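Puveton are halfway through a cup of tea each when I ask about the new record, and both of them start talking at once. The duo's second album, Drirley, comes out in September, and I've had it on repeat all week (the second side especially!). It's bigger and stranger than the debut, with brass all over it and a closing track that runs on for ages without ever dragging.

"We wanted it to sound like a band in a room," says the singer. "The first one was made on a laptop with headphones on, and you can hear that. I still love it, but we'd played those songs live 100 times by the end and they'd turned into something else."

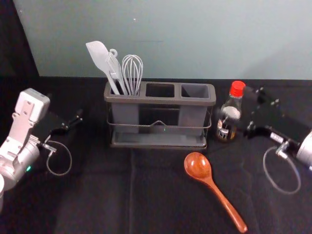
Filed under: Interviews, New Music

The songs were written over one long winter in Usmont, where the drummer grew up. They came home with 18 demos and kept ten. "The ones we dropped weren't bad," he says. "A couple of them were my favourites. They just belonged to some other album, and maybe we'll make that one next."

Lead single Besson is the one you may have heard already, a gorgeous slow-burner about a friendship that fades over a few summers. It began as a joke, a silly organ line played at soundcheck to annoy the engineer. "He hated it," the singer laughs. "Then he was humming it in the van, so we knew we had to finish it."

The horns were her idea. She played cornet at school, gave it up at fifteen and picked it up again for this album, and that's her on the opening track, wobbly top note and all. "I did a cleaner take. We listened to both and the wobbly one made us smile, so that was that."

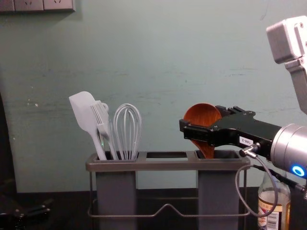

They're just as happy talking about other people's music, and we lose a good twenty minutes to old soul singles and whether a fade-out is ever a cop-out (he says yes, she says never, and I'm with her). Touring comes up too. There are small rooms booked for the autumn, with a three-piece brass section squeezed in wherever the stage allows.

"I can't wait to hear people sing Besson back at us," she says. "I'll probably cry and miss my cue."

Drirley is out in September on vinyl, CD and download.

Posted April 3, 2021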